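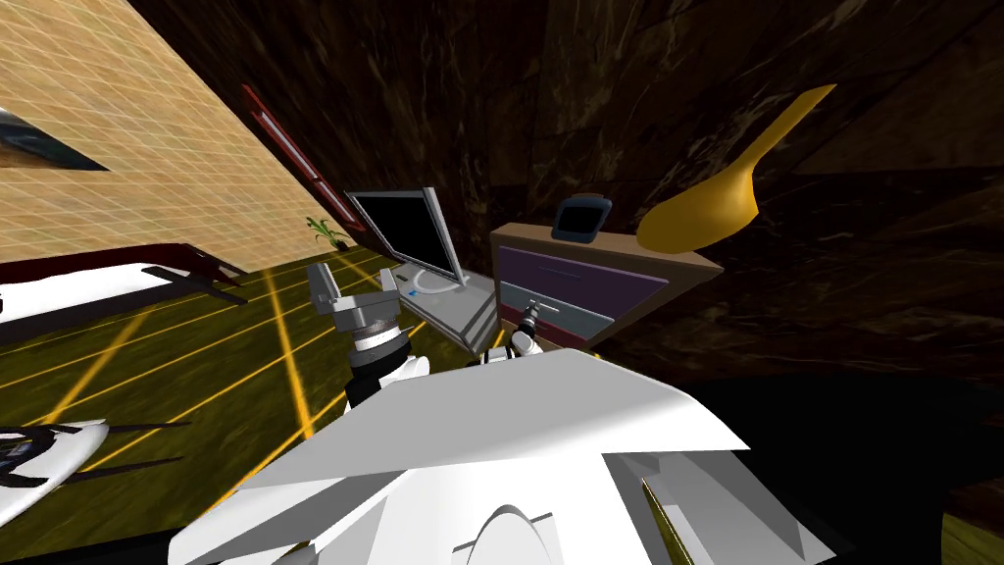
Notes for the houseplant talk, library back room, Wed 29 April

Before I start
Water on the lectern. Handouts on the chairs, not in a pile by the door like last time. Phone off!

Opening
Hello everyone, thanks for coming out. I'm going to talk about keeping plants alive in rooms that don't really suit them, which covers most rooms I've ever lived in. I'm not a botanist. I've got 40 pots in a two-bedroom flat and I've killed a fair few to get there.
(Ask: who's got a plant on the floor at home? Wait for hands.)

Light
The big one, so don't rush it. Our eyes are very good at making a dim corner look fine. I borrowed a light meter and went round my own flat at midday in August. On the sill I got 1085 lux, and that's a north-facing window with a hedge outside. I moved the meter down to the floor, under the same window, and it dropped to 30. Same wall, same minute, a metre lower.
So if something's sulking on the floor, put it on a stool for a month before you buy it any food. A spiky-leaved thing will often put up with low light for ages and look perfectly all right, and then it goes all at once. That's how I lost my first dracaena.
Pause here, somebody always wants to ask about grow lights. Say we'll get to them at the end.

Watering
I used to do everything on a Sunday, the whole lot, same jug. Don't! Stick a finger in. If it's damp at the second knuckle, leave it alone and go and do something else. In winter my floor pots go three weeks, sometimes more.
Tell the story about the saucer and the downstairs ceiling. Keep it short, it ran on at Brodar.

Draughts and doors
Anything beside an outside door gets a blast of cold every time the post comes. Ferns hate it. Mine went brown down one side only, and I turned the pot round for weeks before I twigged.

Pots
Pass round the two Ocampo pots, the one with holes and the one without. The one without is lovely and I use it for pencils. The big Preltulari planter holds around 700 grams of dry compost and far more water than you'd guess, so lift it before you water, every time - you soon get a feel for the weight.

If there's time
Repotting. Only go up one size. Skip the gravel at the bottom, I've tried it both ways and stopped bothering.

Questions
Grow lights first, as promised. Then cats. Someone will ask about cats, and the list of plants to avoid is on the back of the handout.
Mention the swap table at Brirkadura, cuttings welcome, please label them.
Chairs back against the wall before we go.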